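Vedum 2 is out, and my old phone loves it

May 31, 2023

I've been waiting for this one since February! Vedum, the little offline podcast app I won't shut up about, finally has a proper update, and it runs beautifully on my ancient handset (cracked corner and all). My library has 3,130 episodes in it and the old version used to choke on the list. Now it just scrolls — no stutter, no blank artwork.
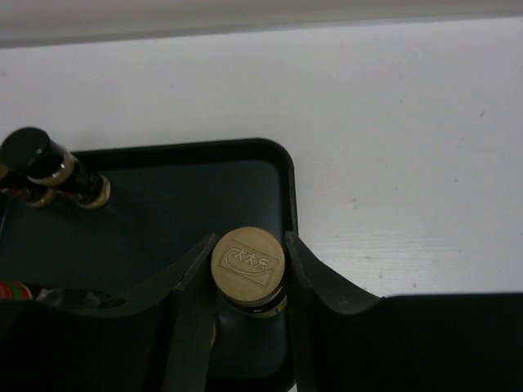
The other big change is the download queue. You used to be stuck at 13 episodes at a time, and the cap is now 200, so I can load up on the home wifi before a long drive. You can colour-code your folders too, which I've already gone overboard with.

Gwenaël Hamel left a comment on my last post asking if it syncs with Miltar. It does! Go to Settings, then Accounts, and sign in again after you update, or your played episodes won't carry over.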